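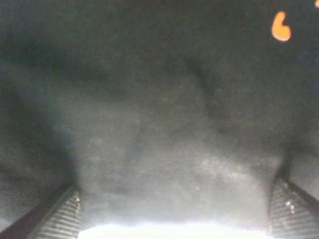 Ticket: folding demo stops at the first grasp
Raised by: demo bench, Kondstead open day
Status: open, waiting on Brondale
Priority: high (visitors booked in)

Opening this one again as it's come back and I've got school groups due on Wed 20 December. Short version: the arm goes down to the grey cloth, gets right in close with the jaws open, and then the software says "no target" and parks itself. I had nearly 17 people stood behind the rope when it did it this morning, all very polite about it, one small boy asking if it was asleep.

What we're running: the Skundwood cell, same arm and ribbed finger pads we've had since October, wrist camera on, lights in the gripper set to full. The demo script is the Espinoza one, pick up the cloth by a raised bit and lay it in the tray. No changes that I know of apart from the bench being moved nearer the window.

Things I've tried so far

Restarted the controller. Worked 2 times, then back to the same fault.

Looked at the wrist view while it was hovering. The cloth is dark, bunched up and a bit out of focus that close in, and there's a big white patch of glare along the bottom between the fingers. The top end is nearly black by comparison. I can pick out the hump of cloth by eye, it's sat right between the jaws, but I'm not surprised the software struggles – there's hardly any contrast to go on.

Turned the gripper lights down by half. Better! It got 4 grasps in a row, then missed one and parked again.

Pads could do with a clean too. There are white flecks on both of them, looks like lint, and more specks on the cloth. I went over them with tape at lunch and it made no odds to the fault, but I've put it on the morning list anyway.

Swapped in the checked tea towel from the kitchen. Not one miss all afternoon, and the visitors liked it better (a lady from the bakery stall wanted to know if it did ironing).

Questions for Brondale

Can the exposure be fixed from the demo screen, or do I need the engineer login? Mine only shows speed and home position.

Is there a minimum height for the camera check? I'd happily have it look from further up and then go down blind, if that's allowed.

Update, 16:40. Reply from support: they'll send a settings file tonight and want the log from the morning session. Log attached. I'm leaving the lights at half and the tea towel on the bench until I've loaded the file, and I'll run the grey cloth again before we open the doors.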